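# Ondberg first aid evenings will move to the old library in August

The free first aid evenings in Ondberg will continue after the summer, but in a different building. The town confirmed this week that the course will leave the sports hall, where the floor is being replaced, and will use the ground floor of the old library on Besnard Street.

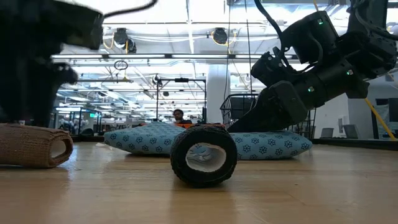 The course began three years ago with one group of neighbors. Last year 141 people finished it, and the waiting list became so long that some families waited until spring for a place. In the new rooms two groups can study at the same time, one for beginners and one for people who want to repeat what they learned before.

"In the sports hall we had to stop each time when the handball team came in," said Mariann Rácz, a nurse who has taught the beginners from the start. "Now we can close a door. For learning how to do chest compressions, it is better when people can hear me."

The program stays almost the same. There are six evenings, from 6:30 p.m. to 8:30 p.m. The first two are about breathing and the heart, the third about burns, and the fourth about cuts, sprains and bandaging. On the fifth evening the group practices calling the emergency number and explaining clearly where they are. This part was added after several participants from the farms near Pludero said that ambulances had difficulty finding their roads. The last evening is for repetition and a small practical test.

A new thing is the children's hour. It will be given once a month by Brayan Benavides, who works at the primary school in Pludero. Children from eight years old can come with an adult. They will learn how to ask for help, how to cool a small burn with water and what they should not touch.

The town gives 980 euros for teaching material, and another 300 euros comes from the spring market. Participants pay nothing, but they are asked to bring a blanket and to wear clothes in which they can kneel on the floor.

Not everybody is happy with the change. The old library has only nine parking places, and the last bus to Zomville leaves at 8:20 p.m., before the lesson is finished. Ineke Vermeulen, who lives in Zomville and has done the course two times, has asked the bus company for a later departure. She collected 1,268 signatures, also from people who work evening shifts in Ondberg. The company has answered that it will look at the question together with the winter timetable.

Until then, drivers who have a free seat can write their name on a list at the entrance.

Registration for the beginners' group opens at 9 a.m. on the first working day of August, at the town hall desk or by telephone. Those who are already on the waiting list keep their place and do not need to register again.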